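4.2 Padded fingers versus bare fingers 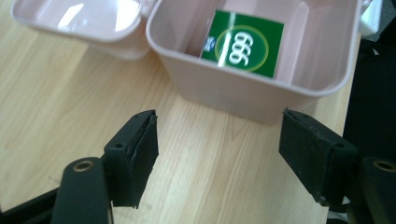

Lụa and I swapped finger sets on the Binov hand gripper after 2,000 grasps each, and I'll admit I had a favourite going in. The bare set closes faster, but it skates on anything glossy. With the padded blocks in Figure 3 we could go after the green packet in its pink box without fussing over the approach angle - a nice change! Padding does fray at the edges, though, so Dexter logged its colour and wear every 500 grasps.

Figure 3. Padded fingers, open, ahead of a packet trial.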